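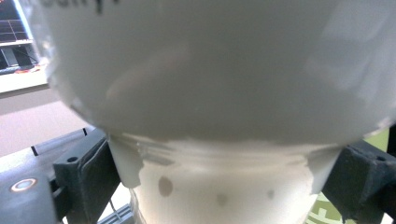
About Goveck

Goveck began with a market stall, a borrowed gazebo and a soup recipe that Osaze Olaniyan's mother still says we make too thin. That was five years ago. These days we have a proper kitchen on Bhatt Lane, with a front door that sticks when it rains and a long table by the window where you're very welcome to sit for as long as you like (we mean it, bring a book!).

We cook lunches, mostly. Soups, stews, rice dishes, a tray bake or two, and on a Friday the groundnut stew that people ring up about the day before. Osaze does the cooking and the other Osaze, Osaze Okeke, does the ordering, the deliveries and nearly all of the talking. Yes, we know. If you telephone and ask for Osaze you'll get whichever one is nearer, and they'll sort you out between them.

The vegetables come from Plundo, a smallholding just outside town, and what they send us decides a good deal of the menu, so if there's a lot of squash in November then I'm afraid there's a lot of squash. Bread is baked here each morning, and we usually have almost 20 loaves out by the time the shutters go up at half past seven.

We also run Wonomum, our supper club for people who are new to the area or who simply fancy eating with somebody else for a change. It started with a few neighbours and a pot of jollof, and last year we served 1228 suppers, which still makes us a bit giddy when we say it out loud. There's no need to book, and children are welcome.

If you'd like us to feed your office, your choir or your auntie's birthday, pop in and ask at the counter. We like to talk it over with a cup of tea first.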